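Leltville Clothes Swap and Style Club: Minutes, Sep 3, 2021
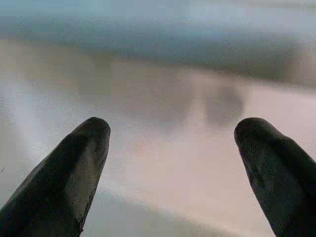

Who came

Me (taking notes again, hi!), Kamol Thepsuriya in the chair, and most of the regulars from the Clandwood side of town. Matubbar Alterations sent their apologies and a bag of spare buttons, so thank you very much for those.

Last meeting's minutes

Read and approved. One fix: I had written that the June swap was "coats only" and it was coats and boots. Sorry to everyone who lugged boots over and then worried about it.

Fall swap

We spent most of the evening on this one, and I loved every minute. Kamol wants to go with layers as the theme: cardigans, denim jackets, light scarves, anything you can throw over a summer dress so it lasts until the leaves come down. I'm all for it, and so was pretty much the whole room. There was a little back and forth over whether sweaters with pilling should be let in. We settled on yes if you've gone over them with a sweater shaver first, no if you haven't. Please check the elbows too!

Each person can bring up to 8 pieces. We talked about raising it and I was tempted (you should see my closet) but the rails at Clandwood were so jammed last time that hangers were popping off onto the floor. So it stays at 8. Shoes count as one piece per pair, and belts and scarves don't count at all, so bring a whole armful if you like.

Agreed. Drop-off is the evening before, at the side door.

Table for special occasion wear

Someone asked if we could keep the dressy things apart this time, as a beautiful green satin skirt ended up under a heap of fleece in June and got creased to bits. Good idea, and I've put my own name down to run that table. I'd like a full-length mirror next to it. Matubbar may have one they can lend, and I'm going to call them.

Mending corner

We have two sewing machines promised and plenty of thread in black, navy and cream. We're short on everything else, especially zippers. Hems and buttons only on the day, please, no linings. Kamol will make the sign.

Lookbook

Preltell quoted us for printing a small fall lookbook, 23 pages plus the cover. I thought the sample paper felt lovely, nice and thick, but it did seem like a lot of pages for us to fill. We went around on this for a while and the feeling was that outfits on real members beat flat pictures of folded clothes. If you want to be in it, put together one daytime look and one evening look and tell me by the next meeting. Old favorites are fine, they don't have to come from a swap.

Left open until we hear what a shorter version costs. Kamol to ask.

Anything else

Four umbrellas are still in the hall closet, including a really cute polka dot one. Claim them or they go on the accessories table.

The tea urn leaks. We knew that.

Next meeting is at the Clandwood hall, same time, and please bring a scarf, as we're trying out different ways to tie them.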